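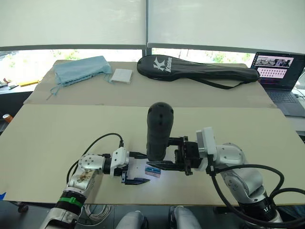 Reading time: 3 min

Handout 3: What goes in the bucket

By now you have all met the Perum rig, and most of you have apologized to it at least once. These notes cover how we gather examples for the handover task, in which two arms try to agree about one small object.

An episode is one complete attempt by an operator. It starts when you press record and ends when you press stop. Whatever you do in between, the policy will study with great devotion. If you hesitate over the part while thinking about lunch, you have taught it to hesitate.

Each pair owes me 200 episodes by December. Plan on around 2 minutes each, plus the time you spend arguing.

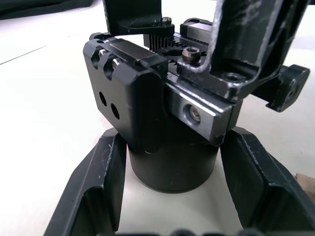 Course Notes, No. 3

Wrist views matter most in the last stretch before contact. The head camera knows where the table is. It has weaker opinions about fingertips. Check every stream before you record, including the one you checked before the break.

Move the part between episodes. Turn it, shift it, put it somewhere inconvenient. Last year's set had the part in the same spot every time, and the Drillon policy learned that spot beautifully and nothing else.

We use this site's cookies to remember your preferences. Accept / Manage 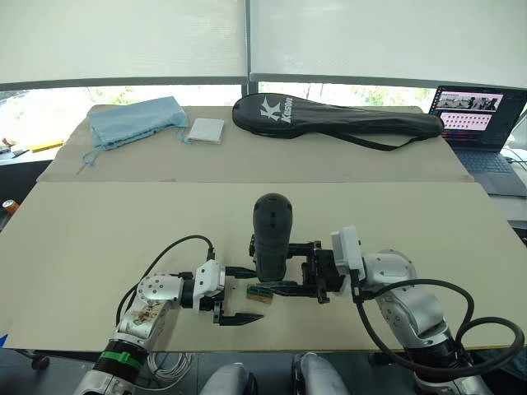
Grurkthorpe Robot Learning Group

Leave the clutter at the back of the table alone. Tidying up halfway through a session gives us two datasets pretending to be one.

Label failures as failures. A dropped part goes in the log as "drop," a missed grasp as "miss," and "weird" is allowed if you add a sentence. Keep recoveries whole: a fumble followed by a decent second try is worth having. 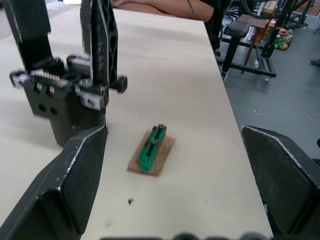 Britta Ostermann objects that recoveries should be kept apart from clean runs, as a model fed too many of them will fumble first out of politeness. She has a point, so tag them "recovery" and we can argue over the mix at training time.

For next session: read the Paracha logging notes and bring one episode you are ashamed of.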